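List home | Threads | Next | Reply

Hi all,

> Anyone still making the Skemholm rye? Mine keeps coming out flat.

Yes, me! Two things sorted mine out:

1. Weigh the water – 300 g, never by the jug.

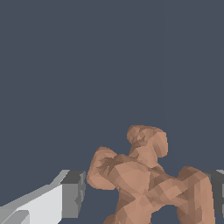

2. Leave the dough alone overnight. I used to fuss with it every hour and it sulked (so did I).

I buy the Wulero flour now, almost 1000 g a week, and my kitchen is permanently dusty.

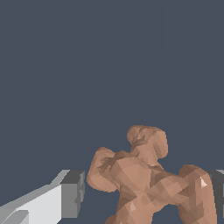 Can you freeze the starter?

I do, in a small tub, and it wakes up after a couple of feeds.

Happy baking – shout if yours is still flat!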